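**列表：** clokudach-dev
**发件人：** Clokudach 示教数据组
**主题：** Re: [clokudach-dev] 装格任务：主从遥操作与手柄示教混用时的动作标签
**抄送：** tutach-users

先回上一封，再补充离合和腕部视角的事。原文保留在下面，逐段答复。

> 各位，
>
> 我们在 Partington 这边复现 Clokudach 的装格任务（夹取纸箱，送入分格架的指定格），直接用列表上发布的示教集做行为克隆。全集 1,285 条，其中 437 条的元数据写的是 `source: leader`，其余是 `source: gamepad`。
>
> 问题有四个：
>
> 1. 两类轨迹的 `action` 字段看上去语义不同。leader 的 action 在静止段仍有小幅抖动，gamepad 的 action 在静止段严格为零增量。请问 leader 记录的是主手关节角，还是从臂的指令？
>
> 2. 只用 gamepad 训练，策略能到格口，但会在格口前停很久。只用 leader 训练没有这个现象，但接近纸箱时夹爪张开得偏晚。混在一起训练，两个毛病都有。
>
> 3. 文档里说单条上限为 2,000 步，超过即丢弃。我们看到一些轨迹正好停在上限处，没有 `success` 标记，却仍在索引里。这是有意保留的吗？
>
> 4. 图像与动作之间有没有固定的时间偏移？我们按 Clisten 的时间戳对齐，回放时夹爪动作仍比图像早。
>
> 另外，如果要自己补采，贵组建议用主手还是手柄？我们只有一套主手，手柄随便买。
>
> Partington 复现小组

## 1. action 字段

leader 轨迹里的 `action` 是从臂的关节位置指令，已经过 Tutach 的映射和限速，没有直接记主手角。主手原始读数在 `obs/leader_raw`，只有 leader 轨迹有这个字段。你们看到的抖动来自主手编码器和操作者的手，限速器不滤它，因为幅度低于限速阈值。

gamepad 轨迹里的 `action` 同样是从臂的关节位置指令，但它由末端增量经逆运动学积分得到。摇杆回中后有死区，增量为零，指令就停在上一帧的值。把两者都减去当前关节角再看，会发现一个更麻烦的差别：leader 的指令长期领先于实际位置一小段，gamepad 的指令在停下后很快与实际位置重合。行为克隆如果用绝对位置做标签，影响不大；如果用“指令减当前状态”做标签，两类数据在同一个状态下给出的目标会系统性不同。

我们的处理是在读取阶段统一标签，原始文件不动：

```python
def unify_action(ep, k):
 # k: 前视步数，按数据来源查表
 q = ep["obs/joint_pos"]
 g = ep["obs/gripper_pos"]
 a_q = shift_forward(q, k)
 a_g = ep["action/gripper"] # 夹爪保留指令，不用实测
 return concat(a_q, a_g), q, g
```

手臂部分用未来的实测关节角代替指令，夹爪部分仍用指令。夹爪不能照搬同样的做法：夹住物体以后实测开度被物体撑住，用它做标签，策略学到的就是“保持在这个开度”，没有夹持力，提起来就滑。这个错误我们犯过一次，发布说明的旧版里还能找到对应的条目。

`shift_forward` 在轨迹末尾用最后一帧补齐。补齐段别参与损失，`valid_mask` 要一起移。

## 2. 格口前停留与夹爪张开偏晚

两个现象的来源不一样。

格口前停留，来自手柄操作者的习惯。手柄一次只能舒服地控制两到三个自由度，操作者到了格口会先松开平移摇杆，再切到旋转模式把箱子转正，再切回平移往里送。切换期间指令为零增量。单帧策略在这些状态上看到的标签大量是“不动”，而画面几乎不变，于是它也不动。leader 没有模式切换，转和送同时进行，停顿很少。

可以在读取时删掉零增量段，但不要全删。全删以后箱子在格口前的减速也没了，会直接撞到隔板。我们的做法是对连续零增量段做截短，保留开头和结尾各几帧，并且要求截短前后夹爪状态一致；夹爪在动的零增量段一律不删。动作分块能缓解同样的问题，块长要盖得住停顿，块太长又会在接触时反应迟钝。

夹爪张开偏晚，原因在主手扳机。扳机有一段空行程，早期的 Tutach 配置把这段也映射进了开度，操作者松到一半，从端还没开始动。后来的配置改过，但 leader 轨迹里有一部分是改之前采的。元数据里的 `trigger_map` 字段可以区分，值为 `linear` 的就是旧配置，值为 `deadband` 的是新配置。没有该字段的按 `linear` 处理。

混合训练时两个毛病都有，这符合预期。策略输入里没有来源信息，它只能在两种做法之间取平均或者随机落到其中一种。如果必须混用，建议加一个来源标识作为条件输入，推理时固定取 leader。

## 3. 上限处的轨迹

属于索引的错误。丢弃逻辑写的是大于 2,000 步丢弃，恰好等于上限的会留下。录制器在上限处强制结束，所以这些轨迹长度必然等于上限，永远不满足大于。修复已合入，下一版索引会去掉它们。在此之前请自行过滤：

```python
eps = [e for e in index if e.get("success") is True]
```

注意 `success` 缺失和 `success: false` 是两回事。false 是操作者主动标记的失败，其中有一些中段很干净，只是最后松手时箱子压在隔板上。做恢复行为的人可能需要它们，索引里会继续保留。

## 4. 图像与动作的偏移

有，而且与来源有关。Clisten 给图像打的是渲染完成的时间戳，给动作打的是收到指令的时间戳。仿真步与渲染异步，渲染队列满的时候图像会落后。gamepad 轨迹在本机采集，队列浅，偏移可以忽略。leader 轨迹中走远程控制的那批，指令经网络到达，画面回传再经一次编码，操作者看着旧画面操作，记录下来的却是仿真端的新画面。我们在最差的一批里测到 11 帧。

这里要分清两个量。

记录偏移，指文件里图像与动作的错位。它可以用 `sim_step` 对齐消除，不要用时间戳。两个流都写了 `sim_step`，以它为键做连接，缺的图像帧取前一帧。

操作者延迟，指操作者看到画面到做出动作的滞后。它在文件里没有错位，但改变了示教内容：操作者会走走停停，等画面追上来再走下一段。这个后期修不了，只能靠采集时控制。Tutach 的 `rtt_log` 记录了往返时间，可以按它筛掉高延迟的轨迹。

你们回放时夹爪比图像早，大概率是前一种。先换成 `sim_step` 再看。如果换完仍有错位，请把轨迹编号发到列表。

## 5. 补采用什么设备

一套主手的情况下，我倾向于用主手采少量、用手柄采失败恢复段。恢复段通常只涉及一个方向的小修正，手柄足够，而且手柄从任意状态开始都没有对位问题。主手接管时需要先让主从姿态一致，这一步最容易出坏数据。

关于对位，补充几条列表上反复有人问的：

- 离合断开期间，主手动、从臂不动，`clutch` 为 0。这段不要进训练集。
- 重新接合时 Tutach 默认采用相对映射，接合瞬间的主手姿态作为新零点。关节空间的相对映射用久了会累积偏置，操作者的手腕会越来越别扭，最后以一个奇怪的姿势完成送入。
- 绝对映射没有累积问题，但接合前必须把主手摆到从臂当前姿态附近，否则限速器会拉出一段匀速运动。它看起来很平滑，任何基于平滑度的筛选都会把它当成好数据。
- 接合后的头几帧建议屏蔽损失，长度按 `engage_settle` 字段取。

在实机上拖动示教的组请注意，重力补偿没调好的时候，手引轨迹在腕部会有一个固定方向的拉偏。操作者一直在和臂较劲，关节角里看得出来，视频里看不出来。仿真主手没有这个问题，所以两边的数据不要直接合并。手引时人的前臂还经常进腕部画面，推理时没有，需要分两遍：第一遍拖动记关节角，第二遍让机器人自己回放并录图像。

## 6. 腕部视角与隔板

原帖没有问，但和格口停留有关系，一并写了。装格任务有两路图像，训练时很多组只用腕部一路，理由是近。近处的问题在于操作者能看到什么就会依赖什么。

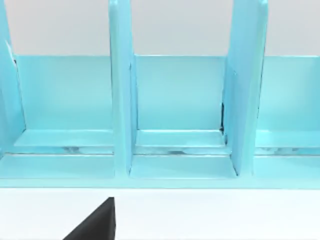
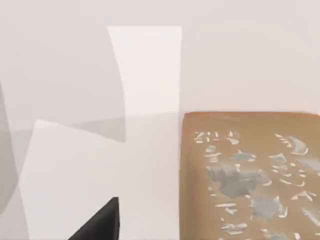
示教协议里应当写明对位基准，否则每个操作者自己挑一个，数据里会出现几种互不兼容的接近方式。手柄操作者多数选一条竖直边，把夹爪指尖往上平移去对它。两张图里指尖都只在下边缘偏左露出一个黑色尖角，在装箱架前，它与底部横条之间还隔着一条白色台面；在纸箱那边，纸箱占右下，只看得到左侧棱和上沿，右侧和前侧都在画外。用左侧棱做基准，操作者就得靠记忆估计箱宽，不同尺寸的箱子估计误差不同，夹持中心随之漂移。我们现在要求先横移，让纸箱两侧棱同时进画面，再下降。下降前视野不满足这一条的轨迹，由质检脚本标 `view_partial`，不自动删除。

隔板那一侧的基准也改了。旧协议写“对准目标格”，没有说看哪里。架子是浅蓝色，隔板、背板和格底颜色接近，操作者在低码率画面里分不清隔板正面和侧面，斜着看时会把侧面当成格内空间。新协议规定以隔板正面与底部横条的交接处为准。那里位置低，抬高夹爪后可能出画，所以要先在低位完成横向对准，再抬高，之后只沿进深方向走。质检脚本检查抬高之后的横向位移，超限则标 `late_lateral`。

纸箱顶面的白、灰斑纹不要当作定位特征。它和箱体一起渲染，随机化开启后换贴图，台面上的明暗区也会随光源移动。有人提议用斑纹跟踪估计箱体姿态来自动生成示教，我们试过，在换贴图后失效，相关分支已关闭。姿态请直接取仿真真值 `obs/object_pose`，它只用于质检和自动标注，不要喂给策略。

## 待办

- 索引修复随下一版发布，轨迹编号不变。
- `trigger_map` 缺失的轨迹会补写为 `linear`。
- 统一标签的读取器放在 `tools/unify`，接口可能还会改，`k` 的查表目前写死在代码里。
- Clisten 那边考虑把渲染请求时刻也写入图像流，是否改格式版本号未定，有意见请在本串回复。

Partington 方面如果方便，请把单独用 leader 训练时的配置贴出来，主要想看动作块长和是否用了 `clutch` 过滤。我们自己的 leader 基线没有过滤，结果可能偏低，打算重跑。

\-\-
Clokudach 示教数据组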